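A Kitchen Table in Teltomham

Dec 22, 2021

The woman who answers the door in Teltomham asks me not to print her name. She has agreed to speak about her kitchen, and she thinks a kitchen does not need a surname. I take off my shoes because hers are already beside the mat, and we go straight through to the back of the house.

For 21 years she cooked for other people, first in the canteen of the Vidal bakery and later in a school. Now she cooks at home, and twice in the month she opens the house for what she calls the long table. Neighbours come, they cook one meal together, and they eat it. There is no fee. The newsletter of the Findulham Food Circle has a list of such houses, and hers is the oldest on it.

"I didn't want to make a class," she says. "In a class, one person knows and the others are writing. I wanted that everybody has something in the hand."

She puts the kettle on and tells me how it began. It was February, and very cold, and the heating in the building next door had stopped. Two families came over to her to be warm. She had soup for four people and made it into soup for nine. When they went home, one of the children asked when was the next time.

"So I had to say a date. You can't tell a child 'we will see.' They remember."

I ask about the work that comes before the guests. She laughs at this question, and then she answers it for a long time. The shopping she does by herself, on foot, with a trolley she bought at Dradetti for 113 dollars and still considers too expensive. The cutting she leaves for the others. But the table she will not leave to anybody. She takes things out of the cupboards and puts them where they can be reached, and only then does she decide what the meal will be.

"People think first comes the recipe. For me, first I look at what is on the table. I see a measuring cup, I see a bowl, I think, all right, today maybe we make a batter."

Her daughter, who is passing through with a basket of washing, calls from the hallway that it is always batter. The mother does not reply to this.

We speak about mess. In the canteen everything had its shelf and its label, and at the end of the shift the inspector could come in without warning. At home she allows herself more. Mugs stay where somebody put them. A bag from the shop can lie on the cutting board until the board is needed. She says she was ashamed of this in the first year and used to clear everything before the bell rang, so that the guests came into a room like a furniture store and stood there with their coats on.

"They didn't know where to put themselves. When there is already a spoon lying there, a person picks up the spoon. It's an invitation."

She has rules all the same. Knives are washed right away and go back in the drawer. Lids must stay near to their pots, a rule which, she admits, is broken every time. The sauces and oils belong at the back, so that small children cannot pull them down and sleeves do not drag through them.

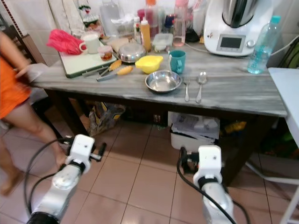

The kitchen table, with the bottles and jars kept toward the back.

I ask her what is the most useful object she has, and I expect that she will name a good pan. She chooses the yellow measuring cup. It is plastic, it has a spout, and she pours with it everything: milk, rice, sugar, water for the plants. The teal mug is her favourite to drink from, but she would give it away if a guest liked it. The cup she would not give.

Does she count how many people have eaten here? She does not keep a book. Once her daughter tried to work it out on the back of an envelope and arrived at roughly 1,000 plates, and they argued whether second helpings should be included.

"I said of course yes. It was a plate, somebody washed it."

The next long table will be after the holidays. She wants to try dumplings, if enough people come who are patient with dough. Anybody from the street can ring, she says, and they should bring an apron and a box with a lid for the leftovers. Before I leave she gives me such a box, with two pieces of lemon cake in it, and tells me on the step that she would like the box back.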